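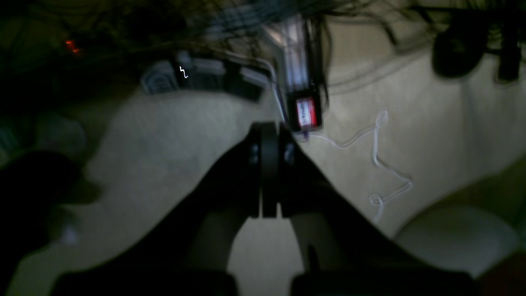
Light beige floor with a thin white cord lying across it.

Listance Utility Cloth, burnt orange
Sold by Josbridge

The Listance is a plain household cloth for wiping tables, covering a work surface or wrapping things for storage. It comes in one color, a burnt orange with a little rust in it, and one large size. The fabric is soft enough to bunch up in one hand and creases when it is left in a heap.

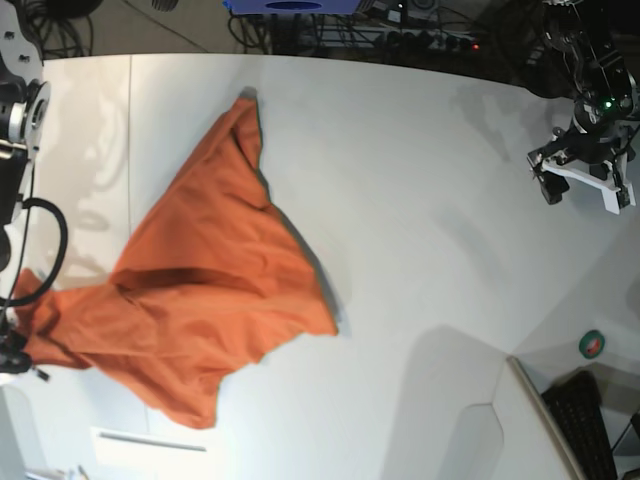
Listance cloth in burnt orange, crumpled on a white tabletop.

Folding: spread the cloth out, pull the corners until the deep creases are gone, then fold in half twice. Folded cloths fit in the Bastesico drawer box, which holds up to 8.

Care: machine wash with similar colors. Wash separately the first 3 times. Do not bleach. Line dry or tumble dry on low. Iron on the back if needed.

Packs: single or pack of 5. Cloths in a pack may differ slightly in shade.

Also in this range: Hauksdóttir table runner, Bastesico drawer box, Bastesico lid.

Shipping is from the Josbridge warehouse. Unwashed cloths can be returned in the original wrap. For orders of 1000 or more, write to Andri Marti in trade sales.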